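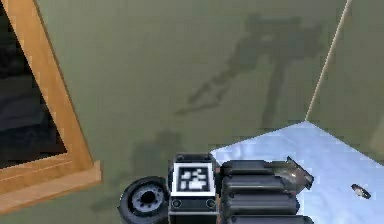

Ívar Norðdahl asks whether the marker has to be taught again after every finger change. It does not. Repeat step 2 only if the housing has been removed.

4.3 Camera check in the Clilov room model

1. Park the arm and open the fingers.
2. Teach the square marker on the housing.
3. Set the frame limit to 629.
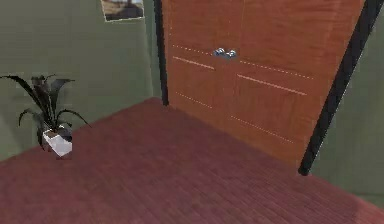

4. Run the tilt correction. Residual error must stay under 5. If it does not, use the seam between the two door leaves as the vertical reference and repeat.

CAUTION: Do not jog the arm during step 4.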